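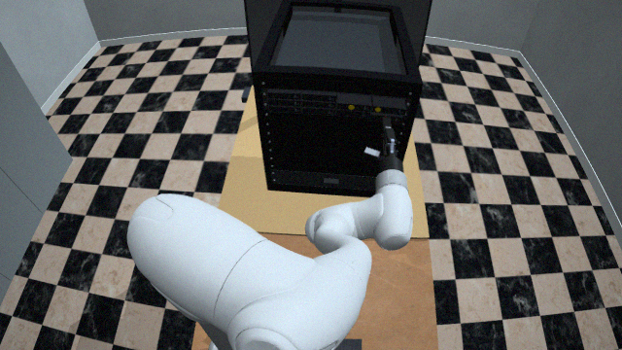 About us / How we work

Hello, I'm Lleucu, and I started Pretau with Arturo Bassi because we both kept getting called out to server rooms where a robot had been let loose a bit too early. We write the house rules for firms that want an arm working near their racks, and then we stay and help people stick to them (the harder half of the job, if you ask me!).

Everything gets tried in simulation first. Arm, rack, floor, walls, the lot — if a reach towards a row of equipment looks tight on screen, we want to argue about it there, over a cup of tea, before any real kit is anywhere near it.

Our rulebook is called Clulta and it has 28 rules in it. It used to have a good many more, but Marites Abella went through it with a red pen and the whole thing now fits on two sides of paper. A few that we get asked about most:

Every new move is run 15 times in simulation before it goes on a real arm.
Two people sign off each change, and one of them mustn't have written it.
Anyone in the room can press stop, and you never have to explain yourself first.
If the rack is moved, even a little, the old sign-off no longer counts.

Clulta sits alongside the official safety standards and doesn't replace them, so please don't bin those!

Loan Tôn runs our training days, which are small and noisy and usually go on past lunch. If you'd like to come to one, or you just want to read the rules and grumble at us, drop me a line. The next one is in July.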